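Old sideboard: oil, wax or leave it alone?

merrowfield
Posted 3/19/25
I've got a low oak-veneered cabinet that came with the flat. The top has gone pale and a bit dry. I was going to use Stodero oil on it, but the tin says solid wood only. Has anyone put oil on veneer? I don't want to sand it if I can help it.

tallis_b
Oil won't hurt veneer by itself. The trouble is whether it already has lacquer on it. If it has, the oil sits on top and stays sticky for days. Put a drop of water on it somewhere out of sight. If it beads up after a few minutes, you've got lacquer.

merrowfield
Tried it at the back edge and it beads. So lacquer, I suppose. 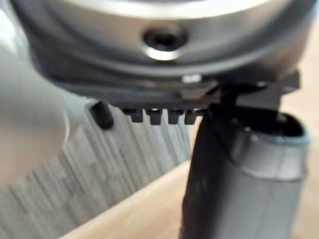
Does that rule out oil completely? I've still got most of a tin from doing the worktops in February.

gatepost21
It rules it out unless you strip the top, and I wouldn't strip veneer. Some of it is less than a millimetre thick. Wash it with warm water and a little washing-up liquid, dry it straight away, then a thin coat of furniture wax. I use Clirnent clear and buff it after 21 minutes, because that's what the leaflet says.

ockham_lane
I disagree about the wax. It builds up, and if you ever want to re-lacquer you've got to get every bit of it off first. I'd clean it and leave it. Pale oak in a sunny room is going to stay pale whatever you rub into it.

gatepost21
It only builds up if you put too much on. I've done mine once a year with no problem, and white spirit takes it off.

ockham_lane
White spirit takes most of it off. I had 4 table tops to redo and three of them fish-eyed under the new lacquer. Up to you, but I wouldn't.

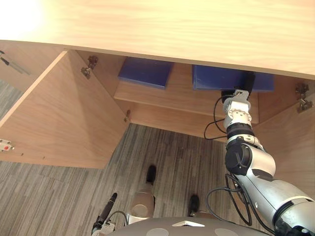
tallis_b
Whichever you go for, do the doors at the same time or they'll end up a different shade. Take them off at the hinges and lay them flat – it's a few minutes with a screwdriver. Mark which side each one came from.

merrowfield
Thanks all. I'll wash it first and see how it looks dry. If it's still dull I'll try the wax on the inside of one door before I go near the top.

gatepost21
Good plan. Go with the grain and use an old cotton T-shirt. The blue cloths leave fluff.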